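Push-button switch

A push-button switch is a small switch worked by pressing a cap with a finger. Found on control boxes, doorbells, lifts, workshop machines. Most panel types come in two halves: the button in front, the contact block behind.

Parts

Cap. Usually round, coloured plastic. Body, often black, goes through a hole in the panel. Contact block carries the terminals, mostly screw type, where the wires go. Label area on the block gives the rating, though on older Pliditz stock it rubs off.

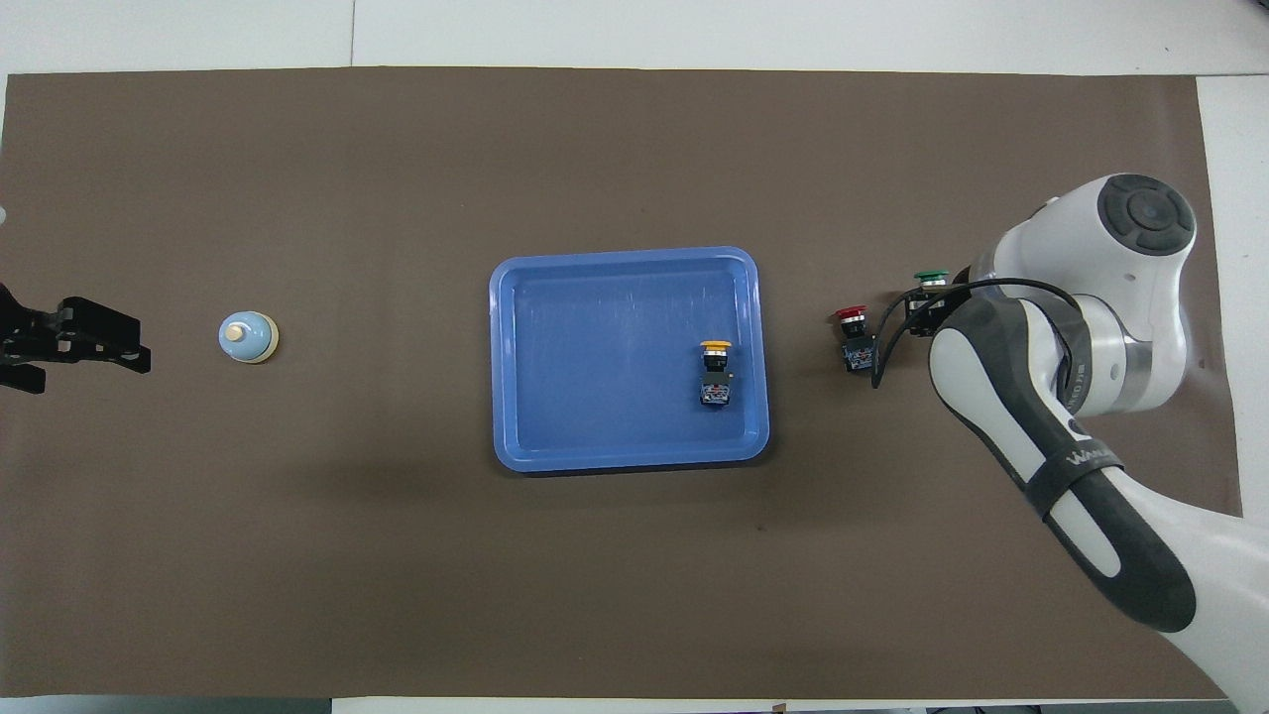

Makers sell the halves apart or together. The Chu pattern clips, the Cevent pattern is held by a single screw. The two do not mix, whatever the catalogue says. Pliditz lists 932 combinations of cap and block, most of them never kept in stock.

Action

Momentary: makes or breaks contact only while held. Latching: stays in until pressed again. You cannot always tell which from the cap, so try it before wiring. A desk bell has a button on top too but is not a switch, no contacts, the press just moves a striker. Often kept in the same drawer for teaching sets all the same.

Colours

Red for stop or off. Green for start or on. Yellow for something out of the ordinary, a reset or a warning step. Blue, white and black vary with the maker. Colours are a habit in hobby work and a rule in many workplaces, check which applies.

Sorting and storage

Loose switches are best kept in shallow trays, one colour to a tray if there are enough of them. Lay them on their sides, the blocks dont stand well on their terminals. A plain mat or sheet of brown paper on the bench stops small screws rolling off. The Prirkdale teaching set has 3 colours, yellow, green and red, and 12 spare blocks.

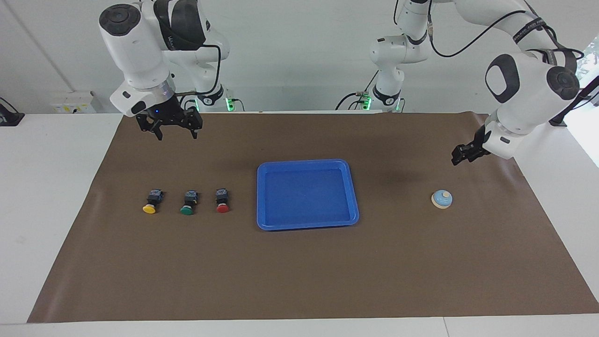

Prirkdale Parts Wiki
Page author: bench editor, switches and small fittings
Last edited Mon 17 June

Fitting

Take the block off first. Push the body through from the front, ring on behind, tighten by hand. Then block back on and wires last. Overtightening the ring cracks teh body, a common fault on the 14 series.

See also: Toggle switch. Rocker switch. Desk bell. Contact block (Cevent pattern).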